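Clokau Hand-Held Gripper Kit: Set-Up and Host Guide

Section 6. Running a visitor demonstration

Use this section when the kit is shown to visitors who will handle the grippers themselves, such as at an open day or a site visit. For recording sessions with trained operators, go to Section 5. The steps were first written for the May open day at our Stindthorpe office and have been revised after the Gilmartin visit.

6.1 Before you start

You need:

One pair of hand-held grippers, left and right, with marker cubes
Head mount, with spare strap
Backpack unit, fully charged
Charging lead and spare power adapter
Task items (see 6.3)
Visitor sign-in sheet
Lens cloth and alcohol wipes

Allow 24 minutes for each group. A group is up to 3 visitors at one station. Larger parties must be split, and the people waiting should be given the talk in Appendix B first.

6.2 Preparing the room

1. Choose a part of the office with even ceiling light. Close blinds on any window that throws direct sun on the work area.

2. Move chairs back from the place where the visitor will stand. One chair may stay in front of the visitor if the task uses it.

3. Clear the desk you are going to use. Leave nothing on it apart from the task items.

4. Route cables along the wall side. If a cable has to cross the floor, tape it down along its full length.

CAUTION: Visitors wearing the head mount look at their hands and do not watch the floor. Walk the area yourself before each group and pick up adapters, bags and loose leads.

5. Put up the marker board where the head camera can see it from the starting position. It may lean, but it must not slide. Check it again if somebody walks into it.

6. Turn on the backpack unit and wait for the steady tone. If the tone does not come within 52 seconds, turn the unit off, reseat the battery and try again.

6.3 Choosing a task

Choose something that takes two hands and gives a clear result. Soft goods work well with visitors. They weigh little, they do not break when dropped, and most people already know how they want to hold them.

Suitable items are cloth slippers, oven mitts, hand towels and small cushions. Patterned fabric is easier to follow in playback than plain fabric. Avoid glossy bags, clear plastic and anything with a drawstring.

For a first try, ask the visitor to take the item by both ends and pull it gently straight between the grippers.

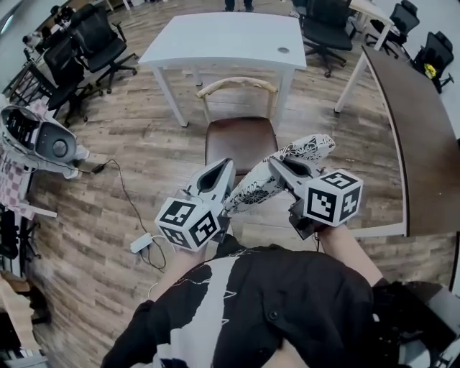

Keep the first try short. Visitors tend to squeeze too hard at the beginning, and their forearms get tired before they notice it. A light, steady pull on the trigger is enough to hold cloth. If the item slips, have them take a deeper grip and leave the pressure as it is.

When they are comfortable, move on to one of these:

Lay the item flat on the desk and smooth it.
Fold it once and place it on the chair seat.
Pass it from the left gripper to the right and back.

Note: Do not correct small mistakes as they happen. Let the visitor finish, then show the playback and talk about it there.

6.4 Fitting the visitor

1. Ask about neck, shoulder or wrist trouble. A visitor who has any of these can watch or can try one gripper without the head mount.

2. Have the visitor tie back long hair and take off hats and large earrings.

3. Put on the backpack first. Tighten both shoulder straps evenly.

4. Fit the head mount and tilt it until both hands show in the preview when held at waist height.

5. Hand over the left gripper, then the right. Keep a hand under each one until you are told it is held.

6. Check that sleeves and cuffs do not cover the marker cubes. Roll them up if they do.

CAUTION: Fingers stay out of the space between the finger pads. This applies to hosts too, including when you wipe the pads.

6.5 Checking the finger pads

Do this between groups. The textured surface picks up lint from fabric, and grip gets worse during the day.

1. Open the gripper fully and look at both pads from above.

2. Remove threads by hand, then wipe each pad with an alcohol wipe. Let the pads dry.

3. Look at the rim of each pad. If it is lifting at a corner, change the pad (Section 9.2).

4. Make sure the grilles on the housing are clear. Do not cover them with tape or labels.

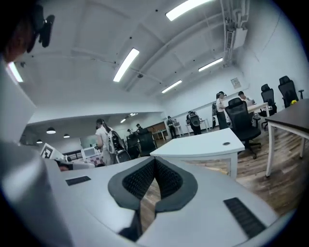 Figure 6-2. Finger pads and housing grilles, seen from the gripper camera.

6.6 Running more than one station

Leave enough room between stations that two visitors with their arms out cannot touch. Start the stations one at a time and confirm each preview before going on to the next. Give every station its own host.

The Drotusness base unit stores 64 short takes before it has to be emptied. On a busy day, empty it at the midday break. If the storage light turns amber during a group, let the visitor finish the take and then stop.

6.7 Closing down

1. Take back the grippers, then the head mount, then the backpack.

2. Wipe the handles and the head mount strap.

3. Ask whether the visitor wants the takes kept or deleted, and mark the answer on the sign-in sheet.

4. Place the grippers in their stands with the fingers closed and connect the charging lead.

5. Delete takes marked for deletion before you leave the building.

If a gripper was dropped at any point, tag it and carry out the full check in Section 9.4 before it is used again.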